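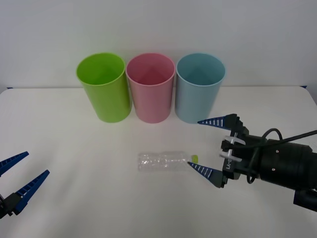
Conserver ses lettres aux rédactions et ses enregistrements d'émissions politiques

Le courrier adressé à une chaîne ou à un journal n'a de valeur, en cas de réclamation, que si l'on retrouve la version envoyée, la date d'envoi et le passage contesté. Un tiroir de cuisine ou un coin de bureau suffit, à condition de respecter quelques règles de classement et de stockage.

Papier et encre

Imprimer la copie de référence au laser, sur papier sans acide. L'encre des imprimantes domestiques à jet migre au contact de l'humidité et devient illisible sur les bords. Retirer agrafes et trombones avant archivage : la rouille traverse 3 feuilles en quelques hivers dans une pièce mal chauffée. Une chemise en papier neutre remplace avantageusement la pochette en PVC, dont le plastifiant décolle le toner.

Les coupures de presse jaunissent plus vite que le reste. Les photocopier le jour même, ranger l'original à part et ne travailler que sur la copie. Ne pas les coller dans un cahier. Si la colle est déjà posée, laisser en l'état — toute tentative de décollage à la vapeur déforme le papier journal.

Nommer et dater

Une lettre, une chemise, un numéro. Sur l'onglet : l'organe destinataire, le mois, l'objet en deux mots. Le numéro est reporté au crayon en haut à droite de chaque page, jamais au stylo bille. Eun-ji Jeon, qui a tenu pendant cinq ans la chronique de courrier des lecteurs du Casitz, ajoutait un feuillet de garde avec l'heure de diffusion de l'émission visée et le minutage de la phrase citée. Le procédé est à reprendre tel quel : un service de médiation demande presque toujours cette information, et la reconstituer après coup prend une soirée. 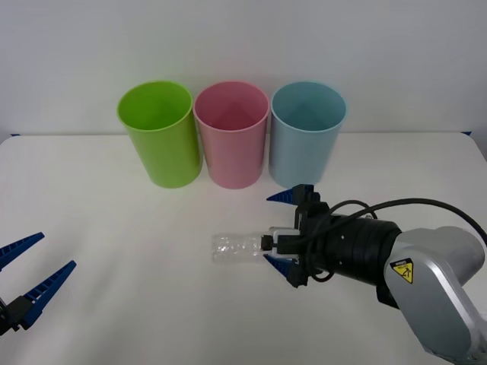 Gobelets en plastique : vert, rose, bleu clair.

Enregistrements

Le fichier audio ou vidéo se garde en deux exemplaires, sur deux supports de nature différente. Une clé USB seule ne constitue pas une archive. Relire chaque support une fois par an, en décembre par exemple, et recopier tout fichier dont l'ouverture est lente ou incomplète. Éviter les noms de fichiers accentués, mal restitués par certains lecteurs anciens.

Pour la transcription, travailler par tranches de 20 secondes. Noter les hésitations et les interruptions de l'animateur, car une citation nettoyée se conteste facilement. Les coupes se signalent par des points de suspension entre crochets. Le logiciel Flarneter gère ce découpage sans réglage particulier ; un simple éditeur de texte convient aussi, avec le minutage en début de ligne.

Emplacement

Pas de cave, pas de grenier, pas de placard mitoyen de la salle de bains. Une étagère intérieure, à 5 cm du mur pour laisser circuler l'air, donne de bons résultats. Poser les boîtes à plat si elles sont à moitié vides, debout si elles sont pleines. Les boîtes Cardoso à fermeture par rabat tiennent bien la charge ; leur étiquette d'origine, en revanche, se décolle et doit être fixée avec un ruban de toile.

Tri

Conserver la lettre envoyée, la preuve d'envoi, la réponse et la transcription. Les brouillons peuvent partir au recyclage une fois la réponse reçue — sauf celui qui porte des annotations d'un tiers. Les accusés de réception électroniques s'impriment avec l'en-tête complet du message.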